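Picture Book Review Before Printing: Checklist with Comments
Olurmont Children's Books, art and production desk
Filled in by: Hyun-seo Seol
Second reader: Dae-han Geum
Title under review: The Giant of Altano Hill, new illustrated edition
Date of review: 5 September 2019

Please read the comments together with the marks. A mark of OK means I looked at it on the printed proof and also on the screen. A mark of FIX means the file goes back to the illustrator or the designer. ASK means I am not sure and want the second reader to decide.

Part A. Drawings, general

A1. Every drawing was looked at in full size and also at double size. OK
Comment: Small things in the ink lines are easy to miss at normal size. I used the big screen for the crowd pages, and it took me the whole morning.

A2. No rude shape, gesture or body part that we did not intend. FIX
Comment: On the page where the giant climbs out of the lake, the fold of his wet shirt can be read in a wrong way. I showed it to two colleagues without telling them what to look for, and both of them laughed. I ask the illustrator to move the fold to the left side and make the belt wider.

A3. Clothing is complete and the same from page to page. FIX
Comment: The giant has suspenders in the kitchen and no suspenders at the door, but it is the same evening. The grandmother's apron is fine.

A4. Hidden jokes by the illustrator are known to us and approved. ASK
Comment: There is a snail on almost every spread. I like the snail. But on the market page it sits beside a bottle with a label that looks like wine. Dae-han, please say if this is okay for age four.
Reply D.G.: Keep the snail, make the label empty.

A5. Words inside the drawings (signs, letters, book spines) were read one by one. OK
Comment: The shop sign was corrected in the last round. The letter in the giant's hand is only wavy lines, also when you turn it upside down.

A6. Backgrounds checked with a mirror copy. OK
Comment: Some shapes show themselves only when the picture is turned. I did not find any.

Part B. Story text

B1. Insults and invented swear words were read aloud. FIX
Comment: "Grumblebum" is fine for me. The second word, which the cook shouts on the stairs, sounds very near to a real one when you say it fast, and parents will read it fast at bedtime. The author has sent three other choices and I prefer the first.

B2. Scary parts are suitable for the age on the cover. ASK
Comment: The cave chapter is darker than in the old edition. My opinion is that the text can stay, but the eyes in the drawing should be less red.
Reply D.G.: I agree about the eyes. Text stays.

B3. Unsafe acts that a child could copy. FIX
Comment: The girl stands on a chair over the stove. Please put the soup on the table.

B4. Page numbers and text on the right spread. OK
Comment: Line 11 of the cave page was hanging under the picture. Now it is repaired.

Part C. Cover and jacket

C1. The title can be read on a small screen. OK

C2. The back cover text does not tell the ending. FIX
Comment: It tells it in the last sentence. Cut the sentence.

C3. Age mark and warning lines are present. OK

C4. The front flap drawing was checked after trimming. ASK
Comment: When the flap is folded, the giant's finger points to a place where I would not like it to point. With two millimeters more margin the problem is gone. I wait for the answer of Farahani, who made the jacket design.

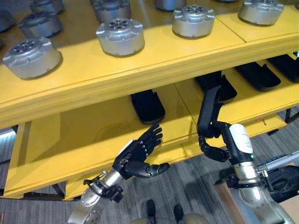

C5. Spine direction is the same as in the other books of the series. OK
Comment: I put it next to the two older titles and the letters go the same way.

Part D. Proof and printing

D1. Proof was made on the same paper as the book. OK
Comment: Fornetti sent the proof on the correct cream paper this time. The blacks are softer on it and I think it helps the lake page a little, but the fix in A2 is still needed.

D2. Number of copies confirmed in writing. OK
Comment: First printing is 1,395 copies. From these, 200 go to schools and libraries with the reading guide inside.

D3. Old files are removed from the shared folder. FIX
Comment: I still see the first version of the lake page there, with almost the same file name. Please delete it or rename it clearly before anything goes to the printer.

D4. A person outside the department has looked at the whole book. ASK
Comment: I would like a parent and a teacher to do it. They should get the drawings first and the text after, so they do not follow the story and jump over the details.
Reply D.G.: Yes. I will ask my sister's school.

D5. Letter for complaints is prepared. OK
Comment: The short one from last December can be used again, only with the new title.

Result: not released. All FIX points go back today. A second review is needed for pages 18 and 19, the front flap and the back cover. The other pages do not need to be opened again unless the illustrator changes them.

Signed: H. Seol
Seen: D. Geum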